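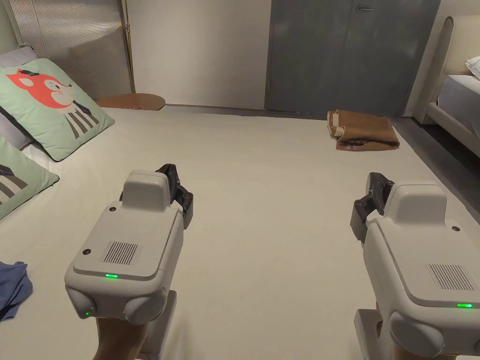

## Finger pad screws backing out on a Womia pair: my upkeep routine, tear it apart please

**melur_w**

I've had the Womia handhelds for a while now and I love these things, so this is half a maintenance log and half me wanting to talk about grippers with people who care. We do cloth and bedding pickups in a furnished room, mostly folding shirts and moving bags, and the pair passed 3,000 closes in March.

The problem: pad screws. On the left unit I kept finding one a quarter turn loose, then a half turn, and the recorded opening would read closed with a sliver of daylight still between the pads. It took me far too long to blame the screws (I'd re-zeroed it four times by then, and swapped a cable!).

What I do now, before every block:

1. Power both on and wait for steady green. If either one blinks I stop there.
2. Close each by hand with nothing in it and look at the pads edge-on against the wall.
3. Touch every pad screw with the short driver. I'm only feeling for movement at this point.
4. Wipe the pads with a barely damp cloth and let them dry.
5. Brush the vent slots. Soft paintbrush, strokes going across the body so the fluff comes off the plastic.
6. Re-zero, open all the way, close all the way, check that the log agrees.

Takes me six minutes with both. Since I started, the left one has gone 820 closes without a loose screw, and I'm thrilled with that.

**hafiz_s**

Nice routine, and I agree with nearly all of it. Step 3 I'd drop. Every time you put a driver on those little heads you wear them, and you'll be tempted to nip them up "just a bit" each time. Degrease, one small drop of removable threadlocker, set them once, draw a paint line across the head and onto the finger. After that you look at the line. Mine went 13 weeks like that without moving.

**melur_w**

Paint line is going in today, that's a great idea. Threadlocker I'm nervous about because we change pads so often. Slick sheets want the grippy ones, and they wear quickly.

**q_yusof**

Siding with Melur on the threadlocker. I had a drop creep down into the finger pivot on mine and the jaw went sticky, and it took an evening to clean out. If you change pads a lot, a dry screw with a paint line is plenty.

**hafiz_s**

Then you used too much! A drop on the end of a toothpick, on the thread, away from the pivot. But fine, if the pads come off every week I can see leaving it dry.

**yogakwok**

Can we talk about fluff? I run a pair at the Stotlow apartment and the vents worry me more than the screws. Setting them down on a bed with the power on is the worst thing you can do to them. Mine hit the thermal cutout on a Thursday afternoon after I'd laid one face down on a blanket during a phone call. It came back fine once it cooled, but I lost the whole block.

**melur_w**

Ooh, good one. I hold mine the entire time, slots up, and they go on a hard shelf between blocks. I'll write that down as a rule for the others.

Here's the stance I start from, elbows in, jaws turned a little toward each other so both sets of pads stay in view of the head camera:
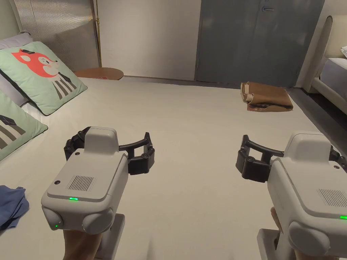
**reiko_y**

Do I have to re-zero both units if I only took the pads off one of them?

**melur_w**

Only the one you opened needs it. Run a full open and close on the other and compare it with its last log entry, and leave it alone if the two match.

**reiko_y**

Thank you! I'd been doing both every time. Next thing, the jaws: where do you start with crumpled cloth? I keep pinching the sheet along with the shirt.

**yogakwok**

Come in lower and flatter than feels right and close slowly. With new pads I also knock the sharp edge off with fine sandpaper, two passes, or they dig into everything.

**q_yusof**

Please don't sand them, you'll change the thickness and then your zero is off. Let them wear in. Fifty closes on an old towel does the same job.

**yogakwok**

Two light passes on an edge isn't going to touch the zero. I've measured it.

**q_yusof**

Post the numbers and I'll happily try it!

**melur_w**

I have a spare set of pads and no self-control, so I'll sand one pair and towel the other and log both. Update: paint lines are on, white enamel with a cocktail stick, and they show up beautifully against the black fingers. First 259 closes done since, and every line is still straight. Sanding results when I've worn through the towel.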